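# Clips, hangers and who does the sorting: a term project at Drusex

Regula Ruchti, project report, January 29, 2026

## 1. What I set out to do

Drusex washes and returns workwear and small household textiles for hotels and care homes. It employs 70 people at the site I visited, most of them in sorting and finishing. Last October the company began trying out robot arms for what the finishing staff call "the fiddly end": hanging small items on clip hangers so they can be carried to the drying room or the packing tables. The arms are set up and programmed by a supplier, Citero.

My question was simple enough. What changes for the people who do this work now? The company brochure says the arms will "free up skilled hands". I wanted to know whose hands, and freed up for what. I spent four days on site, watched both the manual line and the trial area, and talked to 11 members of staff and to two people from Citero. I also had access to the trial log, which holds 2,325 entries.

I should say at the start that I went in doubtful and came out doubtful, though for different reasons.

## 2. The job as people do it

A finisher takes a small item from the pile, shakes it out, finds an edge, squeezes a clip open with one hand and feeds the cloth in with the other. Then the next clip. An experienced worker does this without looking at the clip at all. I timed the manual line on two mornings, and the best hour I recorded was 786 items for a team of three.

It isn't loved. Several people mentioned sore thumbs from the clip springs, and one showed me the tape she wears on her right hand. On the other hand, the hanging tables are where people talk. They face each other, the work is light enough to hold a conversation over, and new starters are put there for their first month because it's the easiest place to ask questions. I didn't find this mentioned in any of the planning papers I was given.

## 3. The trial area

The trial takes place in a carpeted office room away from the machines. That matters for the results, as the floor of the main hall is noisy and damp and has people walking through it all day. Each station has a table, robot arms with two-fingered grippers and a mixed lot of small cloths. A clip hanger is set over the table, and the arms work on its clips and on the cloths below.

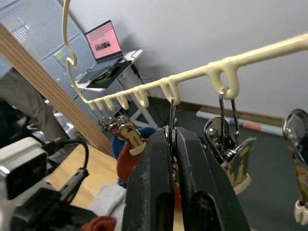 *Figure 1. Gripper holding a thin metal clip below the clip hanger, with cloths on the table.*

The metal clips are the hard part. They are small and shiny, they hang close together at one end of the bar in Figure 1, and each one swings when its neighbour is touched. The Citero engineer told me that reflections off the metal upset the vision software more than anything else, more than dark cloth or creases. A person deals with a swinging clip by pinching it still. The arm has to go in, close, find out whether it has anything, and sometimes start again.

The log uses three results: "done", "done with help" and "stopped". "Done with help" covers anything from a nudge of the cloth to a person finishing the whole item by hand. I asked for the category to be split and was told it would be looked at after the trial. Without the split, I don't think the headline success rate means very much, and I have left it out of this report.

## 4. What changes for the staff

### 4.1 A new job that has no name

Four finishers have been moved part-time to the trial. They set out cloths, reset hangers, free stuck clips, and press a button to record the result. On the rota this is listed as "support". They are paid the same as before. One of them described her day like this:

> "I used to hang things up. Now I watch something else hang things up and then I hang up the ones it didn't."

She said it with some humour, but she also said she was more tired at the end of a shift than she had been on the line. Watching for a mistake is tiring in a way that making small movements is not. Two others agreed. The fourth liked it very much, found the technical side interesting and had already asked about training. I include this because it would be easy to report only the complaints.

### 4.2 Training

The course on offer comes from Lemeo and takes two days. It covers safe distances, the stop button and how to restart after an error. It doesn't cover how to change what the arm does. When the cloths were swapped for a different batch, staff had to wait for Citero to adjust the settings, which took until the following afternoon. The people who know most about how cloth behaves could see what was wrong and had no way of putting it right.

The management view is that deeper training would be wasted if the trial ends. That may be so. But it also means that if the trial doesn't end, all the knowledge will sit with the supplier.

### 4.3 Worries about jobs

I was told by the site manager that no posts will be lost. I have no reason to think she was lying. The business case, however, which is an internal document known as the Patrício plan, assumes that finishers who leave will not be replaced. For the people there now, that is a promise of sorts. For the temporary workers, who make up a large share of the hanging tables in busy months, it says nothing. None of them had been told about the plan.

## 5. Problems with my own work

Four days is short. The staff knew when I was timing them, and my best hour on the manual line was probably a bit faster than usual for that reason. I read 119 of the log entries in full and only skimmed the rest. Everyone I spoke to at Citero had been chosen by Citero. I also never saw the arms running in the main hall, and neither has anyone else so far.

## 6. What I think follows

The arms are slower than people at this job, and I saw nothing that would change that soon. Speed is perhaps the wrong thing to argue over, though. If an arm could work through the night without help, slow would be fine. The weak point is the "without help", and the log is kept in a way that hides it.

My suggestions to Drusex are these:

- Split "done with help" into at least two results, and record the minutes of staff time spent on each.
- Give the support job a proper title and description before the trial is extended — the four people doing it should help to write it.
- Ask Citero for training that lets staff change basic settings themselves.
- Tell the temporary workers what the Patrício plan says.
- Move one station into the main hall for at least two weeks.

I would also ask where new starters are going to learn the job if the hanging tables go. I put this to three managers. Two said it was a good question, and the third said it was outside the scope of the trial.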